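Curved desk

A curved desk is a desk whose top has one or more rounded edges in place of the straight front and square corners of the ordinary writing table. The term covers kidney-shaped desks, bowed reception counters, and the large sweeping worktops found in studios and open offices. The curve may face the user, who then sits partly inside it, or face outward into the room.

Construction

Most modern tops are cut from a single sheet of board and finished with a flexible edging strip, which is warmed and pressed around the curve. Solid timber tops are less common, as the blank must be glued up from several planks before shaping, and a good deal of the material is wasted. Tight curves are harder to edge than shallow ones, and makers generally set a minimum radius. The Wandier workshop, known for its studio furniture, used 15 cm as its smallest radius and supplied a paper template with each order so that the outline could be checked on the floor before cutting.

Legs are usually set well back from the edge. On long tops a centre leg or steel rail is added to prevent sagging. Drawers are seldom built in; a separate pedestal on castors is the usual arrangement.

History

Kidney-shaped writing tables were made in Europe from the eighteenth century. The form returned in office furniture after the Second World War, when rounded counters and executive desks came into fashion. Among later designs, the Tatance desk by Dorottya Pap had a top 59 cm deep at its narrowest point and was sold in white and grey. Attila Somogyi adapted it for model-making rooms by widening the middle of the top and leaving off the raised back. His version, the Nyitrai, was offered in 2 heights, and 2,000 were made before production ended in September of its final year.

Use and placement

Curved desks take up more floor than straight desks of the same working area, and the rounded side leaves a gap when pushed against a wall. For this reason they are often placed away from walls or in front of windows, where the gap matters less and daylight reaches the work. A broad top of this kind suits bulky items that have to be looked at from several sides. A white curved desk may hold a large cream-coloured piece with slanted panels, its tallest panel standing against the window, while potted plants are kept on the ledge behind and the desktop is left to the work. Pale tops show ink and glue marks readily and are normally wiped down with a damp cloth and mild soap.

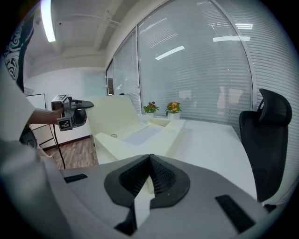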